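Keeping Count of the Tools: A Conversation with Valbona Zupan

Published 2023-12-27

The Wetura lending library holds 84 tool sets, from plumbing kits to small cases suited to household repairs. Valbona Zupan has managed the collection since it opened to the public, and she is responsible for the condition in which each set goes out and comes back.

Ms. Zupan described the work as largely a matter of checking. "People assume that our losses are power drills," she said. "Our losses are bits and sockets. Last year we replaced almost 30 of them, and only one drill."

The library prefers cases with molded inserts to bags or open trays. "A molded case shows you its own inventory," she said. "Every recess has a shape, and you see the gap before you have read the list." She acknowledged that such cases have drawbacks. Replacement pieces from another maker seldom fit, and a set that has lost several items may have to be reassembled from two others.

Borrowers may keep a set for 16 days. On its return, the case is opened on a table and compared with the card kept at the desk. Her colleague Reiko Kaneko introduced the cards in July, after a review of late and incomplete returns.

"Reiko wanted one card per case, in plain words," Ms. Zupan said. "Before that we had a spreadsheet, and it was never where the tools were."

Asked what she looks at first, she named the small compartments. "The screwdriver is easy. It is long, it has a handle, and it is either there or it is gone. I start with the little slots and work toward the large pieces."
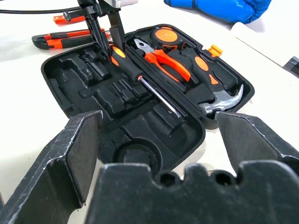
Advice for Borrowers

Ms. Zupan asks members to open the case before leaving the desk and to report any empty recess that is not marked on the card. Items found at home later may be returned in an envelope with the set number written on it.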